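Pletero Folding Cell
Benchtop cloth-handling system for laundries, care facilities and training centres

The Pletero Folding Cell is supplied by Lorketti as a complete benchtop system for handling small towels and cleaning cloths. Each cell includes a single arm, a two-finger gripper, a wrist camera, a fixed overhead or side camera and a dark woven work mat. The mat provides strong contrast with most cloth colours and may be removed for washing.
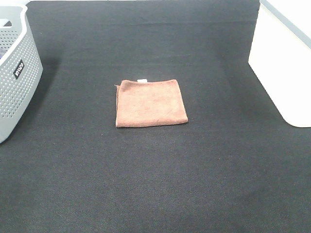
Finished cloths are placed in a basket or stacked beside it, according to the program selected by the operator. Programs are stored on the Plolix controller, which holds up to 80 routines. New routines may be taught by hand guidance – no programming experience is required.

Gripper and wrist camera
The standard gripper is fitted with tapered fingers and textured grip pads. The wrist camera shows both fingertips and the work surface between them, allowing the operator to check the approach to a folded edge. Replacement pads are sold in sets of 20 and should be inspected after every 3,000 folds.
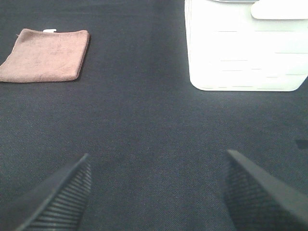 Delivery and support
Orders are dispatched within 7 working days. Installation is carried out by a Lorketti technician and includes a half-day session for operating staff. Customers with existing Matubbar arms may order the gripper, cameras and mat as a separate kit.

Enquiries regarding pricing and site assessment should be directed to Iresha Weerakoon, Customer Programs. Technical enquiries should be directed to Tanvir Seneviratne.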